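Foster Contracts Should Say Who Pays After the First Month

Rescue groups in this county place dogs with foster homes on a two-page agreement. The one used by Millside Animal Rescue is typical. It covers the handover date, the return of crates and leashes, and the foster's duty to report bites. On medical costs it has one sentence: "Millside will cover approved veterinary care." The word "approved" is not defined anywhere in the document.

I have kept the placement records at Millside for six years, and most of the disputes I have filed come back to that sentence. A typical one ran as follows. A foster in Annan took in a hound mix with a healed leg fracture. Five weeks into the placement the dog stopped putting weight on the leg. It was past closing time, the intake line went to voicemail, and she drove to an emergency clinic. The bill came to $380. Our board declined to repay it on the ground that she had not received approval. She paid it, kept the dog until adoption, and has not fostered for us again.

The board's position was correct under the agreement. The agreement is the problem.

Three changes would fix most of it. First, the contract should set a dollar limit under which a foster may seek urgent care without a call. I would put it at $500 per incident, which would have covered the Annan bill. Second, it should name the conditions that count as urgent: trouble breathing, bleeding that does not stop, suspected poison, inability to stand or bear weight, repeated vomiting, and labor that has stalled. Third, it should state that coverage continues for the full length of the placement. Several groups stop paying after 30 days unless the foster files a renewal form, and few fosters know the form exists.

The usual objection is cost. Asmaa Ait Ali, who sits on our board and voted against an earlier draft, argues that an open limit invites visits for minor complaints. I went through our clinic invoices to test this. Millside paid $1,483 for after-hours foster care last year. Had we paid every claim we refused, the total would have been nearly $2,000. The difference is less than we spent on printed adoption folders.

A better objection was raised by Toàn Triệu, a foster with long experience of bottle litters. He pointed out that a fixed limit does little good if the foster must pay at the counter and wait for a check. Many cannot carry a charge of that size for a month. He is right, and the contract should require the group to keep a card on file with at least one emergency clinic. Enness Veterinary Clinic already accepts this from two other groups.

The revised draft goes to the board on 15th December. Fosters who want a copy can ask at the intake desk. Written comments should cite the clause number.

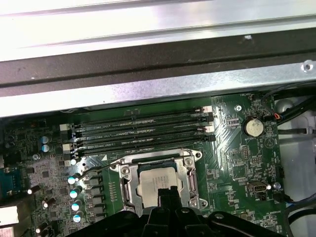 Vol. 14, No. 2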